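Forum > Workshop and Desk Surfaces > Matte white tops

Cup rings and matte white tabletops

zirnby_79
The top is a Flarkthorpe matte white, bought in March. It marks under anything damp. I mostly use small blue plastic cups with a rolled white rim, and I am trying to decide whether a round pad is worth having on the table at all. Table and cup as they are now, and the pad in the second one:

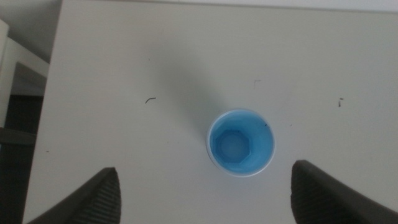
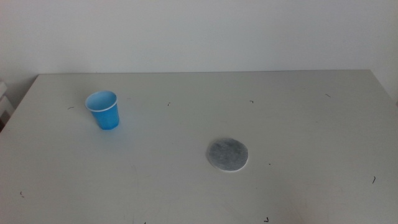
Reply 1
flatpack3316
Use the pad. A matte finish holds residue in the texture and a dry cloth only moves it about. Gray also hides stains better than white does.

Reply 2
Diệp
Disagree. A thin plastic cup weighs next to nothing when empty and tips easily on anything soft. On a hard flat top it stands level. I would wipe the table and skip the pad.

Reply 3
flatpack3316
It tips if you set it half on the edge of the pad. Center it and the problem goes away. I have used pads under cups for 600 ml bottles too — no spills.

Reply 4
miltley_bench
What is the pad made of? Felt wicks, so a wet cup base leaves the underside damp and you get a bigger mark than the cup would have made. Cork or silicone does not do this.

Reply 5
zirnby_79
No label on it, so I can't say. I'll put a spoonful of water on it over a paper towel and check the towel in the evening.

Reply 6
Diệp
If the towel is wet, you have your answer. For marks already there, 70 percent alcohol on a soft cloth, then plain water. Try a corner first.

Reply 7
miltley_bench
Not on a painted top. Dish soap, lukewarm water, dry it at once.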